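Kondex opens its remote teaching program to home users

12 Jun 2020

I've been waiting for this one since November, so forgive me if I get a little excited. Kondex, the small robotics outfit over in Stosow, has finally opened up its teaching program to anybody with a decent laptop and a game controller. You log in, you get a robot arm in a simulated room, and you drive it through a chore while the software records every move you make. Those recordings then go to the team that trains the real arms at the Mazza workshop.

Until now the only way in was to show up in person and push the arm around by hand, and there were just two arms to share (I did it once, and my shoulders complained for days). Kondex says 22 people tested the remote version over the spring, and the company wants a lot more before the summer is out.

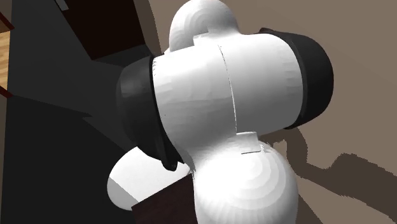 Driving the thing takes some getting used to, let me tell you. I signed up the morning it opened and spent my first session just learning which stick did what. The camera is yours to move, and I kept parking it way too close, so I'd end up staring at a big white barrel of a joint with black caps on both ends while the stuff I cared about was hidden behind it. The shadows on the floor have jagged edges and the shading gets chunky up close, but I stopped noticing pretty fast. What I did notice was how jerky my moves were! When you guide an arm by hand you feel it push back a little, and with a controller you get none of that, so you have to slow way down and trust your eyes.

Each session runs 40 minutes, and you can throw out any attempt you don't like before it gets sent in. I threw out plenty. The program, which Kondex calls Dristen, plays your run back to you at the end, and watching my own dithering was pretty humbling. My third try went much better once I quit making tiny corrections every second and just committed to one smooth reach.

Signing up is free, and you need to finish two practice runs before anything you do counts. The company told me it plans to add new chores as the old ones fill up with good recordings. I'm going back in tonight with a better controller and, I hope, a better camera angle.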